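Grasp timeouts, part two

The handover planner in Moltimo still had the bug I described last time: after a failed grasp it would replan from a stale object pose, reach for where the bottle had been, and report success because the fingers had closed. I spent most of August on it. Notes follow, mainly so I can find them again.

The stale pose came from the tracker cache. Entries were keyed by class and index, and the index was reassigned whenever a detection dropped out. Dezső Hajdu suggested keying on a track ID and expiring anything older than 9 control ticks. That fixed the swaps and broke the retry logic, which had quietly depended on them.

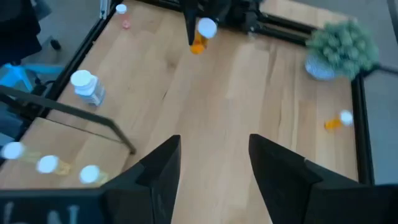
The second problem was in how the wrist view feeds the pose estimator. Tinmont used to accept any mask above the score threshold, blurred or not. The smeared white caps at the lower left are the sort of input that did the damage: each one gives a plausible centroid and a useless axis. I now compute a sharpness score inside the mask and hold back the orientation update when it is low — position still goes through, with a wider covariance.

Replaying 864 logged grasps took the wrong-axis count from 100 to 2. Both of those are small bottles lying close to a rail, and I think the collision margin is to blame there. The margin is a single constant at present. It should be per edge, and the config schema needs changing first.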